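4.2 Agreement on material and finish terms

The second part of the study looked at how far indexers agree when they assign terms for material and surface finish. Subject terms (Section 4.1) are mostly nouns and can be checked against an object's name. Finish terms are harder to check. A cataloguer who writes "polished" and one who writes "bright" may have seen the same surface in the same way and chosen different words, or they may have judged it differently, and the record alone does not show which.

The test set was drawn from the Trandimar picture library and held 3781 records, each with one or more photographs and a short title. Records were indexed at the Mwaipopo site by 37 indexers working alone. All had at least one year of experience with general picture collections, and none had trained in metalwork or product design. They worked from the Olla word list, version 2, cut down for this task to 24 terms covering metal, plastic, wood, textile, glass and the usual finishes. Indexers could give up to four terms per record and could leave the field blank. Entry was done in Plusico with auto-complete switched off, as an earlier trial in March had shown that suggested terms were accepted too readily.

Each record was seen by three indexers. A pair of term sets was scored as full agreement where the sets were the same, part agreement where they shared at least one term, and no agreement otherwise. Blank fields were left out of the pairwise scores and are treated separately in Section 4.4. Word order was ignored. Broader and narrower terms in the Olla list were not treated as matches, so "metal" against "aluminium" scored as no agreement unless another term was shared.

Contrast within a single object was expected to matter. Where light and dark parts sit side by side, the finish of the lighter part tends to be recorded and that of the darker part left out. Figure 3 gives views of this type.

Figure 3. Bright metal parts with dark screw or bolt heads, on a black body. Three views. 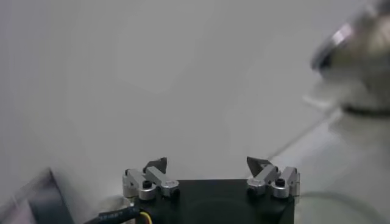
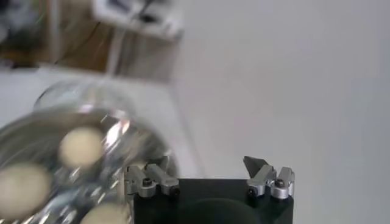
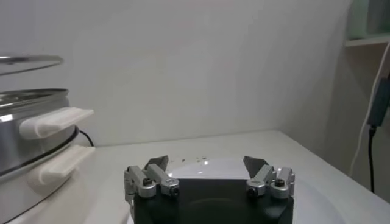

Full agreement was reached by all three indexers on 1602 records. Most of these carried only one term, and the share fell steadily as the number of terms per record rose. Wood and glass gave the best results. The lowest scores were for coated and painted surfaces, where "matt", "painted" and "plastic" were often used in place of one another. Indexers seem to have taken "plastic" as a safe choice for any dark surface without a visible grain or highlight.

"Brushed" and "satin" were a further source of disagreement. The scope notes in the Olla list separate the two by whether lines can be seen in the surface, but this depends on the size at which the picture is viewed. Plusico opens records at a reduced size by default, and the logs show that the enlarged view was opened for fewer than half of the records given either term. When only those records were considered, agreement on "brushed" improved, while agreement on "satin" did not change by a useful amount.

There was no clear link between length of experience and agreement. Indexers with more than ten years in post used fewer terms per record, which raises full agreement and lowers part agreement, and the two effects could not be separated with the present design. A later version of the task should fix the number of terms.

The scores should be read with one limit in mind. The short title was visible throughout, and in many records it named a material. Agreement on such records may reflect the title more than the photograph. Removing records whose title contained a word from the list lowered full agreement for wood and textile but left the order of the material groups as it was. The effect of hiding titles altogether is taken up in Section 4.3.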